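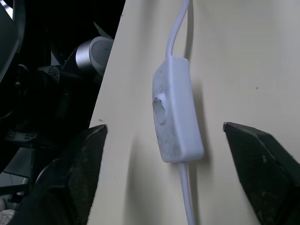

Inline switches on bedside lamps: clean, replace or rip out?

khoa_n
Gave the spare room a proper going-over this arvo and I've become weirdly keen on the little white rocker switches that hang on lamp cords. I love them! You reach out half asleep, find the cord, slide your hand down and there it is. Every touch lamp I've owned has been a step backwards. The one in there is filthy though, grey smudges all through the plastic and worse towards the bottom half. How do you lot clean yours without wrecking them? And is it worth swapping for a new one while I'm at it?
Khoa Nghiêm

lampshade_phyl
Oh, a fellow cord switch person! Unplug it at the wall first, obviously. Then a barely damp microfibre cloth with one drop of dish soap, and a dry cotton bud around the rim of the rocker where the grey gunk collects. Wring the cloth out until you think it's too dry to do anything. I've done every lamp in the house this way and they come up beautifully — well, the scuffs stay, but the grime goes.

Samum
Disagree on the soap. Isopropyl on a cloth, never sprayed on, and leave it an hour before you plug back in. Soap leaves a film and the film grabs dust, so you're back where you started by May.

lampshade_phyl
Mine have gone years on dish soap, thank you very much. And alcohol can craze some plastics. Try it on a tiny patch first if you must.

Samum
Never had one craze, but fair enough, test first.

dustbuster856
Why bother? If it's that scruffy, chuck the whole lead. Ondell do a white one with the plug and switch already moulded on, and I got mine for 17 bucks.

khoa_n
Because the click on this one is perfect! The new ones I tried at the shop felt like pressing a biscuit.

dustbuster856
Ha, okay, I'll pay that. The Ondell is a bit mushy.

Liapis
Couple of things before anyone gets the screwdriver out. Here in Australia you're not meant to rewire a lamp lead yourself unless you're licensed, so if the switch needs replacing, take it to someone. Cleaning the outside is fine. If it crackles, gets warm or the rocker doesn't sit properly, stop using it. Otherwise grubby is only grubby.

khoa_n
No crackling and it stays cool. Good to know about the lead, I'd assumed it was fair game.

mapleandmoth
Over here in Nova Scotia people swap them at the kitchen table all the time, the hardware store sells them loose in a bin. Different rules I guess. My question is about height. Do you let the switch hang down beside the nightstand or lay it on top? Mine dangles against the side panel and leaves a grey mark on the paint.

lampshade_phyl
Dangle, always. I use 2 Stostix cord clips on the back edge so it hangs at mattress height. For the mark, same damp cloth, and go gently if it's matte paint or you'll end up with a shiny patch in its place.

Samum
On top. Dangling ones get knocked by the vacuum.

mapleandmoth
Trying the clips, thanks Phyllis! What colour do they come in?

lampshade_phyl
White and a sort of putty. The putty disappears on cream furniture, it's a lovely colour.
Phyllis Clegg

khoa_n
Report back: went with the dish soap and a cotton bud, most of the grey lifted off. Doing the hallway lamp next.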